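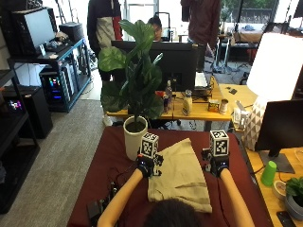
3. Planning and budget for a hand-capture station

Read this section before you order any parts. One Stememach station is for one operator.

3.1 Choose the table. The work surface should be minimum 70 cm deep. Cover it with a plain dark cloth with no pattern.

3.2 Order the gloves as a pair, left and right. The marker cubes are sold separately, one for each hand. Please put both on the same order.

3.3 Calculate the cost. Prices are in dollars, without tax:
Marker cubes, set of two: 198
Fixed camera with arm: 340
Small computer for recording: 400
For cables and cable clips, keep some 70 more.

Note: The price of the gloves depends on the hand size. Ask the Vernham office for a written offer.

3.4 Plan the cable path. Cables should leave the table on the side and must not pull on the wrist when the operator reaches forward.

Caution: Do not print the marker cubes yourself. A wrong size of marker gives wrong hand positions.

3.5 Reserve the budget for spare finger attachments. Orders placed before March are delivered with the old connector.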